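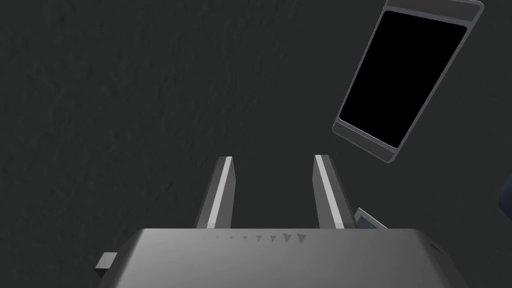

4.2 Setting up the label check

Do this after the conveyor is leveled and the light hood is on. Line stopped, guard closed, key with you.

1. Log in at the Pidex panel, level 2. Level 1 can look but can't save.
2. Open Recipes > New. Type the recipe number. Use 123 for the factory test label, dont overwrite it later.
3. Pick container type – round, oval or square. Wrong type here and every label reads as skewed.
4. Set the trigger delay to 30 ms. Starting value only, you will change it in step 8.
5. Put one good bottle on the belt, label facing the camera window. Jog it to the trigger line.
6. Press Teach. Wait for the green bar. No green bar: clean the window, teach again.

NOTE: Clear labels on clear bottles need the back light. Menu Light > Rear > On. Front light off.

CAUTION: The reject arm can fire during Teach if air is on. Close the air valve first. Hands out of the chute. 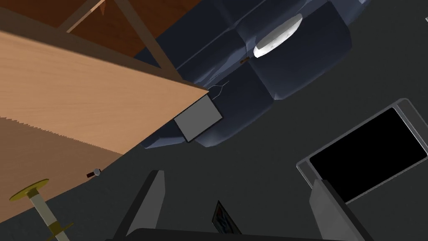 Line Inspection Service Dept., Grovinden

7. Open the air valve. Set pressure as shown on the plate next to the regulator, then lock the knob.
8. Run 800 bottles at low speed. Watch the position trace. If it drifts left, add delay. Drifts right, take some off. Small steps.
9. Put in the marked test bottles: missing label, torn corner, upside down, wrong product. All of them must end up in the reject bin. One gets past – stop, go back to step 6.
10. Save. Panel asks twice, say yes both times.
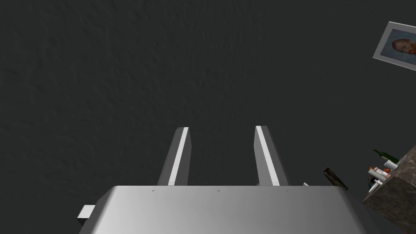

Then go to production speed and repeat step 9. Don't skip this. A recipe that works slow can miss at full speed, mostly becuase the reject timing is late. Adjust under Reject > Offset, not under trigger delay.

Error 923 after saving means the memory card is full or not seated. Power down before you touch the card.

NOTE: Machines with the older Vörös encoder show belt speed in feet only. Conversion table is in the appendix.

Keep the test bottles in the drawer under the panel. Replace when the labels get scuffed. Write the recipe number and the offset on the line sheet, both shifts need it.

Related items
Cleaning the camera window
Reject arm: changing the air cylinder
Mallolport line sheet, blank
Pidex panel error list
Encoder conversion table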